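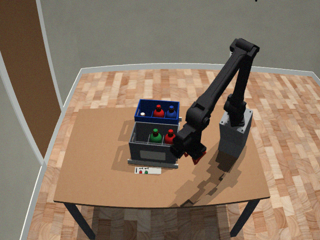 4. Setting up a season schedule and printing it

This section explains how to enter a full season in Limov Schedule, check it for mistakes, and print it as wall sheets, pocket sheets or brackets. It is written for the league secretary or for the person at the club who makes the fixtures. You need an account with the Editor role. If you only see the button View and not the button Edit, your account is a Viewer account, and you must ask your league to change it.

In the screens and in this text we use the Surnudholm Floorball League, which has 9 teams in one division. Your own league will have other names, but the steps are the same.

4.1 Before you start

Please have these things ready:

- the list of teams, with the spelling that each club wants on paper
- the list of home venues and the hours when each venue is open to you
- the first and the last date of the season
- any dates on which no games can be played

It is possible to add venues later, but then the program must build the schedule again and your manual changes are lost. See the caution in 4.3.

4.2 Entering the season

1. Open the Seasons page and click New season.

2. Type a name for the season. The name is printed at the top of every sheet, so keep it short. Names longer than one line are made smaller by the program, and on pocket sheets they become difficult to read.

3. Choose the start date and the end date. If your season goes over the new year, choose the real dates and do not make two seasons. The program puts the year on the sheet where it changes.

4. Click Teams, then Add team. Enter the full name and the short name. The short name can have up to 5 characters and is used in the grid view and on pocket sheets.

5. Repeat step 4 for every team. You can also paste a list, with one team on each line. In that case the program makes the short names from the first letters. Look at them carefully. Two clubs from the same town often receive the same short name, and the program marks this in yellow but does not stop you.

6. Click Venues and connect each team to its home venue. Two teams may share one venue.

7. Click Closed dates and mark the days without games. A closed date can be for the whole league or for one venue only.

8. Click Save.

Note: With an odd number of teams, one team rests in each round. The word "Bye" is printed next to this team. If you prefer another word, for example "Free" or "Rest", you can change it under Settings, Printed words.

4.3 Building the schedule

1. On the season page, click Build.

2. Choose Single round (each pair meets one time) or Double round (each pair meets two times, home and away).

3. Choose how many games in a row a team may play at home. The normal value is two. With a lower value the building takes longer, and sometimes no solution exists.

4. Click Start. A small season is ready in a few seconds. For a large league it can take several minutes, and you may leave the page during this time.

5. When the status changes to Ready, click Check. The program shows a list of warnings. A red warning must be corrected before printing. A yellow warning is only information.

The most common red warning is "Venue used twice." It means that two home games are placed in the same venue at the same hour. Click on the warning, and then drag one of the games to a different hour. If there is no free hour, move the game to another date with the calendar on the right.

CAUTION: Do not click Build again after you have moved games by hand. The program makes a completely new schedule and your changes are removed. If you must build again, first lock the games that you want to keep. Select them and click the lock symbol in the row.

4.4 Choosing a sheet

There are three types of sheet.

Wall sheet. All rounds on one page, in portrait or landscape. This type is good for the board in the clubhouse. Up to 126 games fit on one page. If there are more, the program continues on a second page and repeats the heading.

Pocket sheet. One team, with dates, hours and venues, made for folding two times. Home games are printed in bold. It is best to print one for every team in one action — see step 3 in 4.5.

Bracket. Only for playoffs and cups. The empty lines are wide enough for writing with a pen. You can print a bracket before the teams are known, and then the places are called "Winner 1", "Winner 2" and so on.

4.5 Printing

1. Open the season and click Print.

2. Select the type of sheet and the paper size. The first time, the program suggests Letter. It remembers your last choice.

3. For pocket sheets, select one team or select All teams. With All teams you receive one PDF file, with the teams in alphabetical order.

4. Choose Color or Black. In Black, the team colors are replaced by thin and thick lines, so that the copies from an old machine are still clear.

5. Click Preview. Check the first and the last round, and check that no venue name is broken in the middle of a word.

6. Click Make PDF, save the file and print it from your usual PDF reader. In the print window, set the scale to 100% or "Actual size". If the reader uses "Fit to page", the fold marks on the pocket sheet are not in the correct place.

Note: The small gray line at the bottom shows the version of the schedule. Please do not remove it. When a game is moved in February and half of the parents still have the autumn sheet, this line is the fastest way to see who has the old one.

4.6 Changing a game after printing

1. Find the game in the list and click Move.

2. Enter the new date, hour or venue. The old values stay visible in gray until you save.

3. Write a reason if you want. The reason is shown online but it is not printed.

4. Click Save and send. The contacts of both teams receive an e-mail with the change.

The version number goes up by one with every saved change. If you have several changes, make all of them first with Save draft, and use Save and send only at the end. In this way the clubs receive one e-mail — and you print only one new version.

4.7 Error messages when printing

Message 869: "Sheet contains open warnings." At least one red warning is not corrected. Go back to 4.3, step 5.

"Short name missing." One team has no short name. Open Teams and fill in the empty field.

"Font not available." This happens mostly with team names that have special letters. Go to Settings, Fonts, and select Hinds Wide, which includes all letters of the supported languages.

If the preview stays white, close the other preview windows and try again. Some browsers block the second preview without a message. When this does not help, use Make PDF directly and look at the file there.

Cup games that are imported from Jastetti files are described in section 5.

Last updated: Aug 27, 2024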